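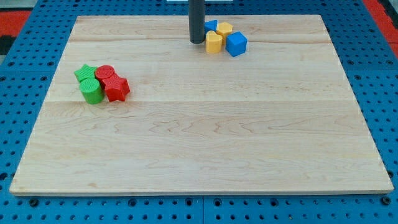 Sorting blocks on a wooden board: blue and yellow in one group, red and green in the other.

I want to make a case for the boring chores. Whenever people ask whether machines can do housework yet, they go straight to the big stuff. Can it cook dinner, can it fold a fitted sheet, can it get the dog hair off the stairs? Fair questions, and I'd like a yes on all of them before my knees give out. But I've come to think the best place to look is a board with eight toy blocks on it and a plain rod for a hand. If you want to know how close we are to a robot that tidies the kitchen counter, start there.

Look at what the job asks for. There's a star and a cylinder in red, a star and a cylinder in green, and a blue cube sharing its corner with a yellow heart. A rod with a rounded tip can't pick any of them up. All it can do is push. And pushing is hard! Try it with the eraser end of a pencil and a box of matches on your own table. Push dead center and the box goes straight for an inch or two, then starts to turn. Push it off center and it spins away from you. A star is worse, because you can catch it on a point or in the notch between two points, and it behaves differently each time. Now try to park it snugly against three other things without knocking them out of place.

You do this all day long without thinking about it. You nudge the salt back against the wall with a knuckle. You sweep the mail to the end of the counter with your forearm because your hands are full. Half of what I call cleaning up is really shoving things into groups, and I suspect that's true in your house too. Grasping gets all the attention, but a person who could only push would still get a surprising amount done before company came over.

I spent most of a December on the floor of a small packing shop called Pellovau, helping out in the busy season, and it changed how I think about all this. The shop had bought a sorting arm from a company named Emulon. It handled one product, a flat box, 3000 of them on a good day, and it was a pleasure to watch. Then the supplier changed the box. The new one was a little taller and had a glossy lid, and the arm could do nothing with it until someone came out and set it up again. That took 4 days. In the meantime we pushed boxes down the bench with our hands, and the new box gave us no trouble at all.

So that is my test for any machine that claims to do chores: what happens when the box changes? The old kind of automation is wonderful and I won't hear a word against it. My dishwasher is a better dishwasher than I am. But it works because I do the hard part, bending over and fitting the bowls between the prongs. The machine gets a closed, tidy world and I'm the one who makes it tidy. A chore robot has to come out into the world I haven't tidied yet.

What excites me is that the newer machines are being taught with this in mind. They learn from many tries, with the pieces starting in different spots, and some of them take their orders in plain words. Put the red ones with the green ones. Move the heart a bit to the left. "A bit" is a terrible instruction if you're writing it down for a machine, and a perfectly good one in a kitchen. Getting from one to the other is, to me, the most interesting work going on in robotics, and it can be done with things out of a toy chest.

Are they there yet? No. My own honest scorecard goes like this. On a flat surface, with good light and a few solid objects, I'd trust a machine with a simple job today and only peek in now and then. In a real kitchen, with a wet sponge, a plastic bag and a glass too near the edge, I would not leave the room. On the shop floor it depends on the job. Same part, same spot, all day: yes, and it has been yes for years. A mixed bin of 300 odd parts: still a person's job in most of the shops I know, with a machine helping on the easy ones.

I know the reply to this, because I hear it at every dinner. If after all this time they're still pushing blocks around, why be hopeful? Well, blocks are where we all started. A toddler spends months shoving a cube into things before anyone hands over a fork, and we don't call that a failure. We clap! There's also a practical side. A block doesn't break or spill, and you can put it back and try again as many times as you like. I would much rather a robot learned about corners and slipping on a yellow heart than on my grandmother's gravy boat.

A fair warning for shoppers, though. If you see one of these machines at a show, like the one I visited at the Kalinowski hall last year, ask to move something. Turn a piece around, slide it a hand's width over, and ask for the same job again. The people at the Ollari booth let me do it 3 times, and the second try went badly, and they just laughed and reset it. I liked them for that. I'd sooner watch a machine miss and have another go than watch a perfect video.

I still wipe my own counters, and I expect to for a good while. But when the first machine comes along that can push the salt, the mail and the car keys into their proper corners while I'm upstairs, I'll be standing in line for it with my wallet out.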